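Direct mail and the printed envelope: a conversation with Olga Bustos

The Drodalik agency has prepared postal campaigns for charities and public bodies for many years. Its head of creative work, Olga Bustos, spoke to the Skevbridge bulletin on Wednesday, shortly before the judging of the Enero awards for printed advertising.

Ms Bustos was asked first about the reply card, which many clients now wish to remove. "They see it as an old habit and an extra cost," she said. "In our spring mailing for the Olivares library service we sent 1,378 letters with a card and 1,264 without. The first group brought 231 replies and the second brought 42. The wording of the letter was the same in both."

She accepted that one mailing did not settle the matter. The two groups lived in different districts, and her colleague Emrys Jenkins has asked for the test to be repeated in April with the districts exchanged.

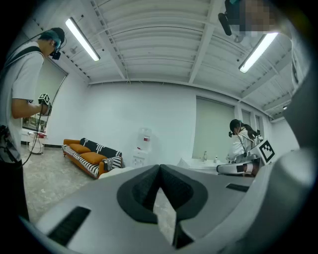
A young man wearing a headset, with a handheld device in his right hand.

On the question of tone, Ms Bustos was more critical of her own profession. "We write to people as if they had already agreed with us. A headline should leave the reader some work to do." She named the agency's campaign for a bus company, withdrawn after a week, as a case in which the joke had been understood only by those who wrote it.

Lorena Mansilla, who will chair the judging panel, has proposed that entries be shown to the judges in the form in which the public received them, folds and postmarks included. Ms Bustos supports the change. "A poster on a boardroom wall is always handsome," she said. "I would like to see it at a bus stop in the rain."

The shortlist will be displayed in the entrance hall at Skevbridge.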